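The Little Program That Counts Your Files

Rochelle Ormsby started writing Faltora in February, after her backup drive told her it was full and declined to say of what. She had 3273 files with the word "final" in the name. She had expected 11.

Faltora is a duplicate finder, a kind of software with the glamour of a drain cover. You point it at a folder and it reads everything, compares contents byte by byte and writes a plain list of matches to a text file. It deletes nothing unless you ask twice, and the second time you have to type the word "yes" in full, like a person signing for a parcel.

Tuncay Karaca, who handles the Windows version, wanted a progress bar. Ormsby wanted a number. They settled on a number with a percent sign, which sat at 100 for several minutes in early builds while the program did its actual work. 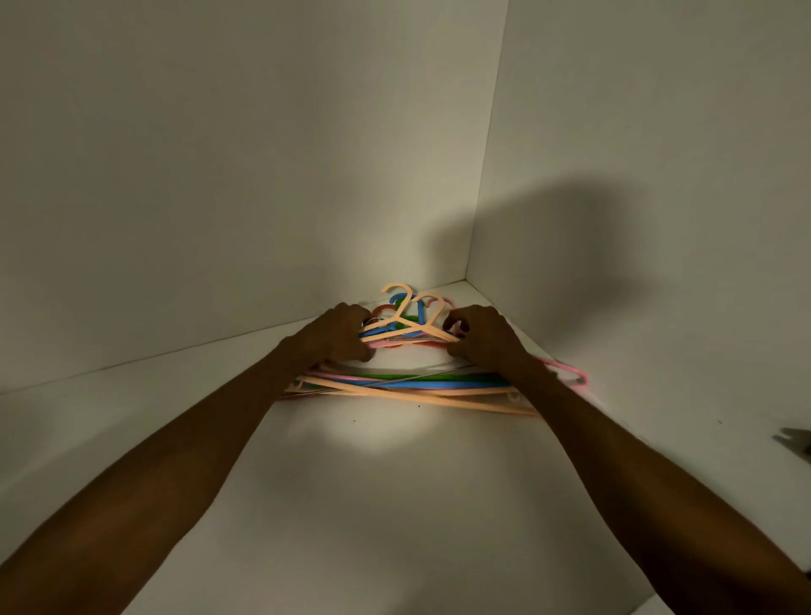
The current release fixes that, and adds a scheduler and a filter for files under a size you choose. The free edition stops at 3000 files per scan, a limit Karaca calls generous and the support forum calls other things. The paid one has no ceiling and can compare two drives overnight – bring a fan if your laptop is old.

Photos are still the weak spot. Two shots of the same dog a second apart count as different files, and Ormsby says they will stay that way. She tried a "similar images" mode once, and it offered to merge her sister with a lamp.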